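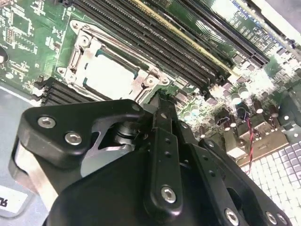 Processor latched into its socket on a green motherboard

Community Help > Computers > Memory and Upgrades

Is it worth adding memory to an older desktop?

Ghazal Ghaffari
Hi all, I keep the family photos on a Soleo desktop my uncle passed down to me, and it gets so slow by evening that I go make tea while a folder opens (lovely tea, but still!). Would more memory help, or should I save for a new one?

Imtiaz Matubbar
Before you spend a penny, open the task manager while it's crawling and look at memory. Mine sat near full all day with the browser open, so I bought a matched pair of sticks from Varker for $60 and it's been a happy little machine ever since. Do check the manual for the type your board takes, and unplug it first. If memory looks fine, I'd look at the drive.

funelby_fan
get an ssd

2 comments | 1,964 views

Contact us | Copyright Funelby Help | Back to top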